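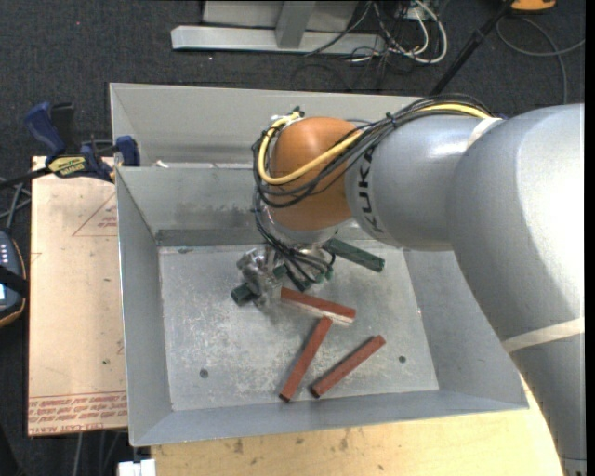
Does sorting toy blocks by color teach a child to count? The evidence for it is thin, and most of it comes from the people selling the blocks.

27 November 2016
By the Estik staff

Color sorting is a play activity in which a child groups objects by shade. Makers such as Fröhlich and Jodmont have long sold it as early math. A Trovard survey of 700 parents reported better number skills, but it had no comparison group and relied on the parents' own word. Children who sort well tend to be older — a point the survey left out. Sorting does give practice in naming colors. Claims beyond that remain unproven.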